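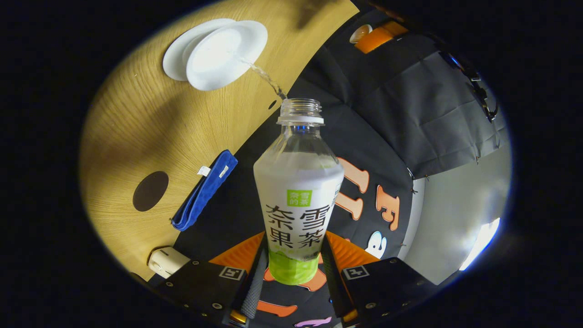 Fig. 1. Transfer from a bowl to an uncapped bottle with a threaded neck. White bowl tilted on a round plate; folded blue towel on the same table.

Home | Course outline | Handouts | Lab sheets | Reading list

Prernbridge Evening Program — Practical Handling of Liquids
Handout 3: Pouring from open vessels into narrow necks
January. Prepared by Sabina Vlček; revised by Romana Jurčo

1. Scope

This handout covers transfers from a wide vessel without a spout (bowl, dish, pan) into a bottle, by hand and without a funnel. Funnels are covered in Handout 4. Read section 3 before Monday's session.

2. Terms

Source: the vessel being emptied.
Receiver: the vessel being filled.
Lip: the point on the source rim where the liquid leaves.
Head: the height of liquid above the lip while the source is tilted.
Dribble: liquid that follows the outside wall of the source instead of leaving at the lip. Some texts call this the teapot effect.

3. Behavior of the stream

Liquid leaving a rim has a horizontal speed set mainly by the head. After it leaves the lip, gravity pulls it into a curve. The stream in Fig. 1 is thin and runs diagonally between the rim of the bowl and the mouth of the bottle. The landing point depends on the speed at the lip and on the drop. Changing either one moves it.

At low flow the stream is narrow but the risk of dribble is high. Surface tension and wetting hold the liquid against the rim, and a rounded rim makes this worse. At high flow the stream separates cleanly but is often wider than the neck. The usable range lies between the two and has to be found for each source.

As the bowl empties, the head drops unless the tilt is increased. With the tilt held constant, the stream shortens and the landing point moves back toward the source. Most spills near the end of a transfer come from this.

A bottle neck must also let air out. If the stream closes the opening completely, air escapes in bubbles and liquid is thrown back. Keep the stream to one side of the mouth.

4. Procedure

Set the receiver upright and remove the cap.
Place a folded towel within reach. Microfiber is suitable.
Bring the lip close to the neck, but do not rest it there.
Tilt quickly to the start of flow, then slow down.
Follow the landing point by moving the source. Watch the mouth of the bottle, not the bowl.
Stop by raising the lip in a single movement. A slow stop produces dribble.

A plate under the source catches dribble only while the lip stays over the plate. Once the lip passes the edge, drips fall on the table.

5. Exercise

Work in groups of 2. Transfer 100 mL of water from a bowl to a bottle. Weigh the receiver before and after on the Grellex balance and record the loss as a percentage. Repeat three times with the same bowl, then change to one with a thinner rim. Last term's groups lost nearly 14 mL on the first attempt — enter your own figure even if it is worse.

Results go on the Rusnák sheet, one row per transfer. Note the rim shape in the last column.

Contact: Prernbridge Evening Program, course office | Back to top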